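Home Kitchen Laundry Workshop Small Repairs Contact

Cleaning and Looking After White Tabletops

White tables show everything. A brown table with the same amount of dirt on it would pass for clean, and most of the letters that come in about white tables are from people who wipe them every day and still see gray. I have had two of them for years, one in the kitchen in Plakville and one in the workshop, and the notes below come from those plus a good deal of trial on other people's furniture.

Find out what the top is made of

Before using anything stronger than dish soap, look at the underside and the edges. A laminate top usually has a thin dark line where the sheet meets the edge strip. A painted top will have drips, brush marks or an uneven edge somewhere underneath. A melamine shelf used as a tabletop will often have a bare, crumbly edge at the back. Solid plastic is the same color all the way through, and you can see this at a screw hole.

Laminate and melamine will take most household cleaners but not scouring powder. Paint will take very little. Plastic scratches easily and goes yellow near a window, and no cleaner will bring that back.

Everyday wiping

Use a cloth that is damp and nothing more. Two cloths are better than one — the first with a drop of dish soap in warm water, the second with plain water. Much of the gray film on a white table is old soap that was never rinsed off, with dust stuck to it. If your table looks worse by evening than it did at breakfast, skip the soap for a week and wipe with plain water only.

Wash the cloths hot and leave out the fabric softener. Softener leaves a coating on the cloth and the cloth leaves it on the table.

Gray smudges and rub marks

Gray marks on a work table are mostly metal, rubber or pencil. Pan bottoms, aluminum trays, tool cases with rubber feet and the undersides of laptops all leave them. They sit on the surface and look much worse than they are.

Start with a clean white pencil eraser. Rub in one direction and brush the crumbs away. If the mark gets lighter, keep going. If it does not, mix baking soda with enough water to make a soft paste, put it on with a fingertip, and leave it for 2 minutes. Wipe with very light pressure and rinse twice. Melamine foam sponges work too, but they are a fine abrasive and will take the shine off a glossy top if you use them in the same spot every week.

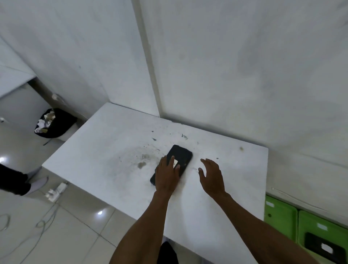
For pan marks that have been there a long time, a cream cleaner made for glass stovetops is the next thing to try. Put it on the cloth and test it at a back corner first. Let the corner dry completely before you judge it, as a dull patch will not show up while it is wet.

Ink, tape and label glue

Ballpoint comes off laminate with rubbing alcohol on a cotton ball. Dab and lift, and change the cotton often, or you will spread a blue cloud over a larger area. Do not use alcohol on a painted top.

For glue left by tape or labels, rub in a little cooking oil and leave it for the time it takes to drink a cup of coffee. Scrape with an old plastic card held flat, then wash off the oil with dish soap. A hair dryer on low will loosen a fresh label, but keep it moving near the edge strip, which is held on with glue of its own.

Food stains

Turmeric, tea and beet juice are the worst. Put a baking soda paste on the spot, lay a damp cloth over it and leave it an hour. Turmeric also fades in sunlight, so if the table is light enough to carry, put it outside on a bright day with the stain facing up.

Bleach should be a last choice. If you use it, dilute it as the bottle says, open a window, and never put it down after a cleaner containing ammonia or vinegar. Rinse well.

Scratches and chips

Fine scratches show gray because dirt settles in them. Clean them with an old toothbrush and soapy water, let the table dry overnight, and rub in a little clear paste wax. This does not fill the scratch, but it keeps new dirt from getting in.

If you must sand a painted top, start at 240 grit or finer and finish at 600 with a few drops of water on the paper. Expect to repaint. Small chips in laminate can be filled with white repair paste, pressed in with a plastic card and leveled before it sets. Chips at the edge near a sink should be sealed the same day — once water gets into the board underneath, it swells and will not go down again.

Keeping it clean longer

Stick felt pads under anything that stays on the table. Replace them when they go hard. Use a tray for oil bottles and a board for anything with a metal base. In the workshop I keep a sheet of brown paper taped over the end where the vise is, and change it when it tears.

Ihor Nazarenko wrote in to say he gives his table a thin coat of car wax every September and that coffee rings come off it with a dry cloth. I have tried this on the workshop table and it works well on laminate. I would not do it on a table where you roll out dough.

I do the full wash, with the eraser and the paste, on Wednesday evenings when the table is clear anyway. It takes about fifteen minutes, and the legs get done at the same time.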